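Restby Soccer Complex
Preseason Field and Equipment Safety Checklist

Date of inspection: June 14, 2016
Inspected by: Nabila Lumbantobing
Areas covered: Kedard Field (main), Saragih Field (practice), bleachers, team benches, storage
Marks used: OK / FIX / CLOSED / N/A

Anything marked CLOSED stays out of use until it has been signed off again. Anything marked FIX can be used with the limits given in the comment.

PLAYING SURFACE, KEDARD

Grass cover even, no bare patches in goal mouths: FIX
Comment: South goal mouth is worn to dirt between the posts. Sod is ordered. No shooting drills at that end for now.

No holes, ruts or soft spots: OK
Comment: The rut from the mower at midfield has been filled and tamped. Walked it twice.

Sprinkler heads flush or below grade: FIX
Comment: The head near the northeast corner flag sits proud of the turf. I put a cone on it. The cone has to come off before games, so this needs a real repair before the first home match.

Drain covers in place and bolted: OK

Lines painted, no buildup of old paint forming a ridge: OK

Corner flags at proper height, tops not pointed: OK
Comment: Old flags with the split plastic thrown out.

PLAYING SURFACE, SARAGIH

Grass cover even: OK

No holes, ruts or soft spots: FIX
Comment: Animal holes along the west touchline again. Filled the ones I found. Coaches should walk that side before each practice and report new ones the same day.

Runoff area clear of obstacles: FIX
Comment: A stack of practice hurdles was left just off the touchline. Moved them to the shed. Please put them away at night.

Perimeter fence, no loose wire ends: OK
Comment: One tie was missing by the gate. Replaced.

GOALS

Main goals (Kedard), frame free of cracks and rust: OK

Main goals anchored: OK
Comment: All ground anchors pulled by hand and did not move.

Portable goals (Saragih), frame: OK

Portable goals anchored or weighted: CLOSED
Comment: The goal on the east side had sandbags on one side only. It is laid face down and chained to the fence. A second set of bags is needed before it goes back up. This was also written up last September, and I would like it settled this time.

Warning labels readable: FIX
Comment: Labels on both Vollow practice goals have faded to nothing. New ones requested.

Nets attached with clips, no metal hooks: OK
Comment: The last of the metal hooks on Kedard came off this spring.

No holes in nets large enough to catch a foot or pass a ball: FIX
Comment: Tear in the lower left of the north net on Kedard. Patched with cord. Replace it before league play.

Wheels and tow bars on portables locked or removed: OK

BLEACHERS AND SPECTATOR AREAS

Posted capacity sign present and readable: OK
Comment: Sign reads 3,745. The figure we plan staffing to is 3,000, and the gate sheet should say so.

Seat planks tight, no splinters or raised screws: FIX
Comment: Row 6 on the home side has a loose plank at the aisle end. Taped off. Needs new bolts. The other rows are fine.

Handrails firm: OK

Guardrails at the back and sides, no gaps: OK

Steps marked with contrast strip: FIX
Comment: Strips are peeling on the visitor side. Press them down or replace them.

Underside clear of trash and stored items: OK

Accessible spaces clear and level: OK
Comment: Route from the parking lot is clear as well. The lip at the gate has been ground down.

Ropes or barriers between spectators and touchline: N/A
Comment: These go up on game days only. Check them then.

TEAM BENCHES

Benches secured: OK

Shelter roof panels tight: FIX
Comment: Away shelter has a panel that lifts in wind. Screwed down for now, but the hole in the panel has worn wide and the screw will not hold for a season.

Water station clean: OK

Trash cans set back from the touchline: OK

LIGHTS AND WEATHER

Pole bases, no cracks or exposed wiring: OK

Access covers on poles closed and locked: FIX
Comment: Cover on the southwest pole was closed but not locked. Padlock is missing.

Lamps working: OK
Comment: Ran them after dark with the night crew. All came on.

Lightning policy posted at both entrances: OK
Comment: The rule is a 30 minute wait after the last thunder, and the clock starts over with each new thunder. The sign at Saragih had the old wording and has been replaced.

Horn tested: OK

FIRST AID AND EMERGENCY ACCESS

Kit stocked at each bench: FIX
Comment: Saragih kit is short on ice packs and large bandages. Kedard kit is full.

AED in cabinet, status light green, pads in date: OK

Emergency gate opens fully, key on the hook: OK
Comment: The gate drags a little at the end of its swing. It still opens wide enough for an ambulance.

Street address posted by the phone: OK

Emergency plan reviewed with coaches: FIX
Comment: Not done yet. Must be done before the first full practice, assistants included.

STORAGE AND WORK AREAS

Shed floor clear, path to door open: OK

Fuel stored apart from paint and nets: OK

Ladders hung and chained: OK

Fire extinguisher charged and tag current: OK

Bench tops stable, clamps and hand tools in good order: OK

Cords free of cuts, strips not overloaded: OK

FOLLOW-UP

Sandbags and the Kedard sprinkler head come first. The plank, the pole padlock and the shelter panel can go on one work order. Send completed work orders to me and I will come back and sign off each line. There were more than 30 open notes at the end of last season, and most of the old ones are closed.

Signed: N. Lumbantobing
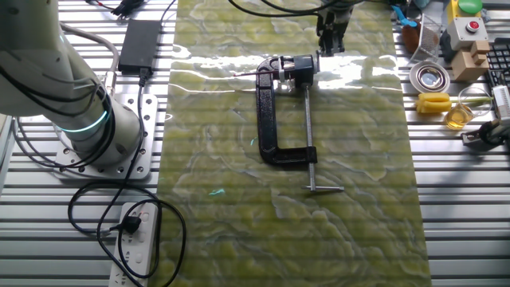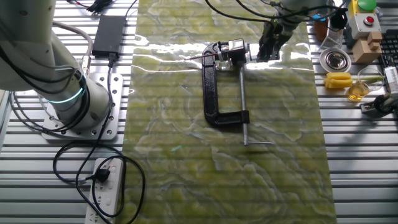 Workbench with slotted aluminum top (both photos).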